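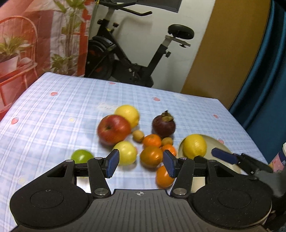

How many examples does a learning system need before it can put fruit on a plate?

More than we had time to record, but fewer than we feared when we started. Our team at the Lilden summer program planned for 2000 short recordings with hand-held grippers and got useful results well before the last of them.

Fruit to Plate: Collecting Examples by Hand
Student project report, Lilden Summer Program
July 26, 2024

What we wanted to do

Our goal was to build a collection of examples that a robot could learn a simple table task from. The task is easy to say: pick up a fruit from the cloth and set it down on the plate. We chose fruit because it is cheap, everyone can get it, and no two pieces feel the same in the fingers. A lemon has pointed ends and a dimpled peel. An apple is big and slick. A mangosteen has that stiff little cap, and we loved it from the first day because it ruined all our neat plans about where to grab!

We worked with hand-held grippers, so a person does the task with the same kind of fingers the robot has, and a camera on the tool records what the fingers are doing. You don't need a robot in the room at all. That meant we could work in apartments and borrowed spaces around Tullholm, and the backgrounds came out different every time (plaid tablecloths, curtains, exercise equipment, whatever people live with).

How a recording goes

One recording is one fruit. The person holds a gripper in each hand, starts with the fingers open, moves in, closes, lifts, carries, lowers and lets go. Then the hands return to the start and the recording is stopped. We tried longer recordings with the whole table cleared in one go, and they were fun to make, but a single slip near the end meant a long stretch to go back through and label. Short ones were much easier to check.

The rules we ended up with:

Keep the target fruit in view before you start to close.
Don't push fruit along the cloth unless the recording is labeled as a push.
If you drop it, keep going and pick it up again. Mark the recording "recovered."
Move the fruit around between recordings, including some that touch each other.
Use the left hand as often as the right.

The fourth rule came from our first week. We had spread everything out nicely with plenty of room, and the trained model was helpless as soon as two mandarins sat side by side. After that we made crowded tables on purpose. Small fruit tucked up against large fruit is a really good test, since the fingers have to come in at an angle or they bump the neighbor.

What we stored

Every recording has a fruit name, which hand did the work, a grade and a free text note. We kept the grades to 3: clean, recovered and failed. At first we had a longer scale, and two of us grading the same recordings kept disagreeing on the middle values, so we dropped it. The free text notes turned out to be gold. "Slid off the peel," "closed too early," "came down on the rim" and so on. Searching those notes told us what to record next.

The files went into Bivov, the labeling tool that an earlier student group, Prieto, wrote for their own project. It crashed on long file names and the undo button only goes back 2 steps, but it plays recordings at half speed with the grade keys right under your fingers, and we got very quick with it.

Results so far

The model trained on our first batch reached for the right fruit most of the time and then closed badly. It liked to squeeze round fruit above the middle, where it pops out downward. When we looked back at our own recordings we found we did the same thing when we were tired! We recorded a new batch with slower approaches and a lower grip, and grasping got clearly better on lemons, limes and mandarins.

Apples are still hard. The opening between the fingers leaves little to spare on a large one, and the model has to line up well before closing. Very small fruit is the other trouble spot, because the finger pads hide it during the last bit of the approach. We think the answer is more recordings that begin close in, but we haven't tested this.

For the final check we held back 16 table setups that the model never saw in training. All of them used cloths with printed patterns, to see if it would try to pick up a print. It did reach for one printed strawberry, very confidently. We have added more patterned cloths to the next batch.

What we would change

Start grading on the first day. We let recordings pile up ungraded and then spent whole afternoons catching up. Wipe the finger pads between sessions, as juice and dust change the grip. Record the same table in different light. And swap who is recording more often, because each person has a style and the model picks it up.

The next group gets the recordings, the notes and the label files in November. Bowls are first on their list, then cups with handles.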